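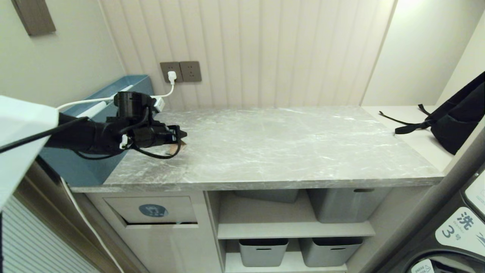

June, equipment notes, cont. Started 7ish, kettle on, nobody else in yet.

Budget first. Imtiaz confirmed the ceiling for this round: up to 2,000 pounds, all in, delivery and VAT included. Not per item. I had read his message as per item and got quite excited for an evening. So the list from last time is dead and needs doing again.

What we still want, in the order I'd fight for it:

Spare gripper fingers. Stanine quote 47 a pair for the narrow ones. Want more than one pair. The current set is fine for picking up rigid stuff but I'd like some we can file down and ruin without asking anyone. Folded card is the awkward job at the moment, thin edge, flat worktop, not a lot to get hold of. Lâm thinks a thinner tip sorts it. I think a softer pad would sort it and the tip is a red herring. Cheap enough to try both, so stop arguing and order both.

Cable management. Boring, needed. Loops hanging off the arm want tidying before we do any long runs. Spiral wrap plus proper clips, the screw-on type. Ruwan has half a roll of wrap at home, says we can have it. Take him up on it and buy only the clips.

Second power supply for the arm. Conis do one that matches the spec sheet but lead time is 23 working days and they won't hold stock against a quote. If we want it for the next block it has to go on the order this week, before the rest is agreed. Asked Kumudini if she can split the PO. She said yes but only once, so no sending her dribs and drabs after. Fair.

Calibration target. Jamila wants the rigid aluminium-backed one. I'd be happy with a printed sheet glued to something flat. She's probably right, the last printed one curled at the corners and we lost a morning to it. Put down as maybe. Ask Zapata if they do an education price.

Work lamp. Struck off. We can borrow. 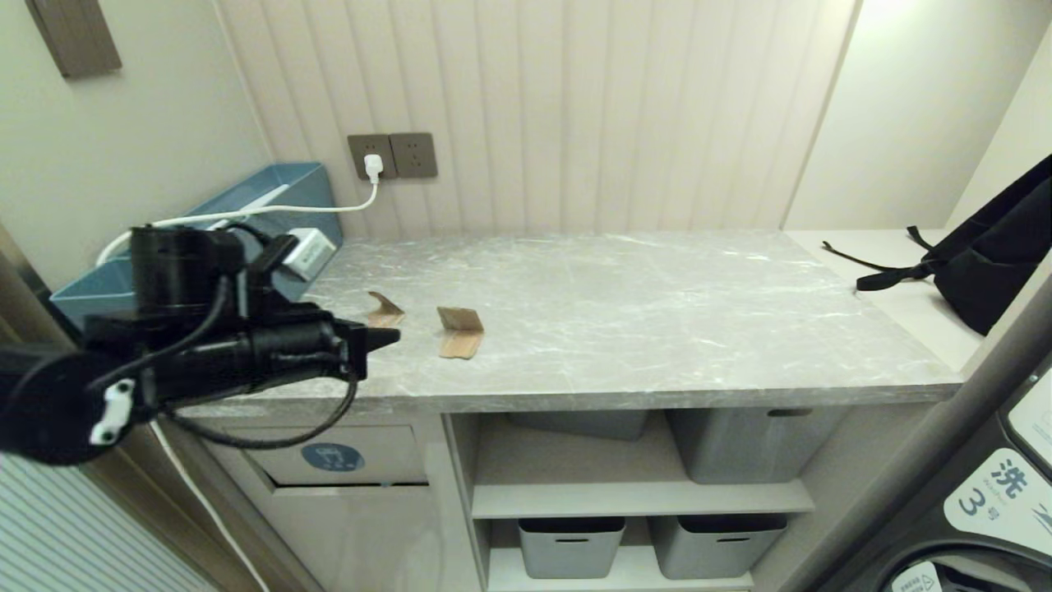 Mains is the bit I keep leaving off these lists, then it bites us on setup day. Every plan we've costed has assumed somewhere to plug things in, and the kit list now has two power supplies, a laptop charger and whatever Jamila brings. At the marble worktop it's a double socket on the back wall and the left side is already taken by the white plug, cable going off over the edge of the blue tray. Leaves the right one. So: a decent extension, surge protected, long enough to come down off the worktop and not trail across where we stand. Must be one with a switch per outlet, Imtiaz asked for that specificaly. Also check what that wall is fused at before we hang everything off the one socket. Have not checked. Do not let me write "checked" here until I have.

Also clearance. The ledge at the right-hand end gets used for bags, mine included sometimes. Reach limit in software wants setting with that in mind, or the ledge gets cleared before a run and it goes on the sheet as a step. Costs nothing either way. Prefer the sheet. Lâm prefers software. Do both?

Gantry vs stay as we are. Parked. Pritisport rang back about the rail kit and the chap was helpful, but it's the whole budget on its own before brackets, and then we'd own a rail and no fingers. Asked him for a price on the short version anyway, for the autumn bid. He'll email.

Second-hand route: Ruwan found a used arm, same series as ours, being sold with its controller. Tempting for spares. No service history, seller wants collection. I've said no for now. Kumudini can't put a private sale through anyway without a proper invoice, so that's that unless he wants to buy it himself (he does not).

Order as it stands:
Fingers, narrow, 4 pairs, Stanine
Soft pads, sheet, cut our own
Clips, screw-on
Power supply, Conis, goes FIRST
Extension, switched, surge
Calibration target, pending Zapata

To do:
Ring Conis before lunch, get the quote re-dated, the old one has run out
Fuse rating
Ask Jamila what size target, she said two differnt things
Send Kumudini the list as one file, not in the body of an email
Get the wrap off Ruwan

Later, 4pm. Conis rang me first. Lead time unchanged, price held, new quote in the shared folder. Fuse rating still not looked at.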